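드롭컴(Drotcombe) 생활관 공용공간 운영협의회 회의록

회의 구분: 정기회의
일시: 4월, 오후 6시 개회
장소: 드롭컴 생활관 본관 회의실
참석: 협의회 위원, 생활관 관리실, 행정지원실, 입주자 대표
기록: 생활관 관리실
배부: 참석자 전원 및 각 층 게시판

가. 개회 및 전 회의록 승인

의장은 성원이 되었음을 확인하고 개회를 선언하였다. 전 회의록은 사전에 배부된 안대로 승인하되, 휴게실 창가 블라인드의 수리 완료 시점을 "3월 중"으로 정정해 달라는 입주자 대표의 요청을 받아들였다. 블라인드 수리 건은 종결된 것으로 처리하였다.

의사일정에 대하여는 행정지원실에서 비품 예산 안건을 휴게실 안건 다음으로 옮겨 줄 것을 요청하였으며, 이의가 없어 그대로 진행하였다.

나. 휴게실 좌석 구역 정리 기준

관리실은 본관 휴게실 좌석 구역의 정리 상태에 관하여 보고하였다. 해당 구역은 카펫 바닥과 크림색 좌석, 흰색 쿠션으로 구성되어 있으며, 밝은 색 비품이 많아 오염과 흐트러짐이 쉽게 드러난다는 점이 지난겨울부터 지적되어 왔다. 관리실은 현재 정리 작업이 담당자마다 다른 방식으로 이루어지고 있고, 쿠션을 어디에 두어야 하는지에 대한 서면 기준이 없다고 설명하였다.

관리실이 제출한 기준안의 요지는 다음과 같다.

쿠션은 사용 후 좌석 위에 되돌려 놓는다. 바닥에 내려놓은 쿠션은 당일 정리 시 먼지를 턴 뒤 제자리에 둔다.
좌석은 카펫 가장자리를 누르지 않도록 배치하고, 이동한 경우 원위치로 복구한다.
좌석 틈새의 이물질은 정리할 때마다 확인하며, 습득물은 관리실에 인계한다.
음료를 쏟은 경우 문지르지 말고 마른 천으로 눌러 흡수시킨 뒤 관리실에 알린다.

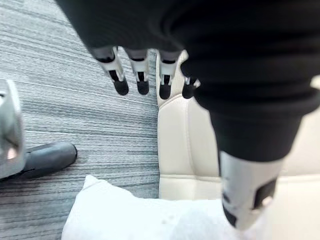 이어서 관리실은 쿠션의 배치에 관하여 보충 설명을 하였다. 쿠션을 등받이에 세워 두는 방식과 좌석 면에 눕혀 두는 방식을 번갈아 시험한 결과, 세워 둔 쿠션은 저녁 무렵이면 대부분 바닥 쪽으로 밀려 내려와 있었다고 한다. 관리실은 눕혀 두는 방식을 기본으로 할 것을 제안하였다.

입주자 대표는 눕혀 둔 쿠션이 있으면 앉는 자리가 좁아 보인다는 의견이 있다고 전하고, 이용자가 쿠션을 옮기는 것 자체를 제한하는 문구가 들어가지 않도록 해 줄 것을 요청하였다. 의장은 기준안이 정리 담당자의 작업 기준이며 이용자의 사용 방식을 규제하려는 취지가 아니라고 답변하였다. 이에 기준안 서두에 그 취지를 한 줄로 명시하기로 하였다.

정리 작업에 소요되는 시간에 대하여 질의가 있었다. 관리실은 좌석 구역만을 기준으로 하면 약 30분이 걸린다고 답변하였다. 행정지원실은 이 시간이 현행 근무 편성 안에서 소화 가능한지 물었고, 관리실은 저녁 순회 시간을 앞당기면 별도 편성 없이 가능하다고 하였다.

의결: 좌석 구역 정리 기준안을 수정 가결함. 시행은 게시 즉시로 함.

다. 카펫 세척 및 관리

관리실은 휴게실 카펫(비품 관리번호 3402)의 세척 계획을 보고하였다. 현재 청소 용역을 맡고 있는 팔피(Pálfi)는 건식 세척을 권하고 있으며, 습식 세척은 건조에 하룻밤 이상이 걸려 휴게실을 닫아야 한다는 의견을 서면으로 제출하였다. 세척 주기는 6개월로 제안되었다.

건식 세척만으로 음료 얼룩이 제거되는지에 대하여 의견이 갈렸다. 행정지원실은 작년에 복도 카펫을 건식으로 세척한 뒤에도 출입구 쪽 얼룩이 남아 재작업을 의뢰한 일이 있음을 상기시켰다. 관리실은 복도 카펫과 휴게실 카펫은 조직과 두께가 달라 직접 비교하기 어렵다고 하면서도, 눈에 띄지 않는 모서리에서 시험 세척을 먼저 실시하는 데 동의하였다.

입주자 대표는 세척 일정이 정해지면 게시판 외에 휴게실 출입문에도 안내문을 붙여 달라고 요청하였다. 지난번 바닥 작업 때 안내가 늦어 좌석을 미리 옮겨 두지 못한 사례가 언급되었다. 작업 당일 좌석과 쿠션을 임시로 둘 장소로는 같은 층 세미나실이 제시되었으며, 세미나실 예약 현황을 확인한 뒤 확정하기로 하였다. 카펫 위의 소형 비품은 전날 저녁까지 창고로 옮긴다.
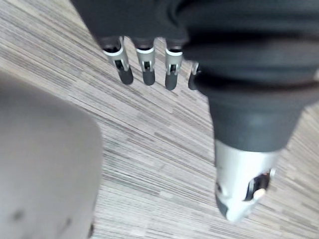
이에 대하여 한 참석자는 시험 세척을 하더라도 좌석 다리가 놓이는 자리는 털이 눌려 있어 결과가 다르게 나올 수 있다고 지적하고, 모서리와 함께 좌석 앞쪽 통행이 잦은 부분도 시험 범위에 넣어야 한다고 하였다. 같은 참석자는 또한 세척 전에 진공청소를 충분히 하지 않으면 먼지가 안으로 뭉칠 우려가 있으니 팔피의 작업 순서를 미리 받아 볼 것을 권하였다. 관리실은 두 사항 모두 반영하겠다고 답변하였다.

의결: 건식 세척을 원칙으로 하되 시험 세척 결과를 확인한 후 본 작업을 시행함. 시험 범위는 모서리와 좌석 앞쪽으로 함. 시험 결과는 차기 회의에 보고함.

라. 쿠션 커버 및 예비 비품 구입

행정지원실은 비품 예산 잔액과 구입 요청 내역을 보고하였다. 요청 품목은 쿠션 예비 커버, 보관용 상자, 카펫 미끄럼 방지 패드이며, 스토르홀름(Storholm)과 놀룸(Nollum)에서 각각 견적을 받았다. 스토르홀름의 견적은 총액 86만 원으로 커버의 세탁 표시와 예비 지퍼가 포함되어 있고, 놀룸의 견적은 그보다 낮으나 미끄럼 방지 패드가 제외되어 있어 단순 비교가 어렵다고 하였다.

커버의 색상에 대하여 논의가 있었다. 관리실은 세탁 부담을 줄이기 위하여 짙은 색 커버를 검토해 볼 것을 제안하였으나, 입주자 대표는 현재의 밝은 색조가 휴게실 분위기에 맞는다는 의견이 많다고 전하였다. 의장은 예비 커버를 충분히 갖추면 교체 세탁이 가능하므로 색상 변경은 시급하지 않다고 정리하였고, 참석자들은 흰색을 유지하는 데 동의하였다.

보관용 상자에 관하여는 뚜껑이 있는 제품으로 할 것과, 겉면에 내용물을 적을 수 있는 표찰을 붙일 것이 요청되었다. 행정지원실은 창고 선반의 깊이를 다시 재어 규격을 확정하겠다고 하였다. 선반 치수는 이전 비품 대장에 기재되어 있으나 선반 교체 이후 갱신되지 않은 것으로 확인되었다.

의결: 놀룸에 미끄럼 방지 패드를 포함한 재견적을 요청하고, 스토르홀름 견적과 비교한 뒤 의장 전결로 구입함. 커버 색상은 흰색으로 함.

마. 보고 사항

관리실은 휴게실 습득물 처리 현황을 보고하였다. 좌석 틈새에서 발견된 열쇠와 필기구가 보관 중이며, 주인을 찾지 못한 물품은 보관 기한 경과 후 규정에 따라 처리할 예정이다. 입주자 대표는 습득물 목록을 층별 게시판에도 올려 달라고 요청하였고 관리실이 수용하였다.

행정지원실은 휴게실 조명의 밝기 조절기가 간헐적으로 작동하지 않는다는 신고를 접수하여 시설 담당 부서에 점검을 의뢰하였다고 보고하였다. 점검 일정은 회신을 받는 대로 공지한다.

바. 후속 조치

정리 기준안 문구 수정 및 게시: 관리실
팔피에 작업 순서 제출 및 시험 세척 요청: 관리실
세미나실 예약 현황 확인: 행정지원실
놀룸 재견적 요청, 창고 선반 실측: 행정지원실
세척 일정 안내문 초안 검토: 입주자 대표
비품 대장 갱신: 행정지원실

사. 차기 회의 및 폐회

차기 회의 일정은 시험 세척이 끝난 뒤 관리실에서 조율하여 통보하기로 하였다. 추가 안건은 회의 전주까지 서면으로 제출한다. 의장은 더 이상의 발언이 없음을 확인하고 폐회를 선언하였다.

붙임: 좌석 구역 정리 기준안, 팔피 의견서, 스토르홀름 및 놀룸 견적서 사본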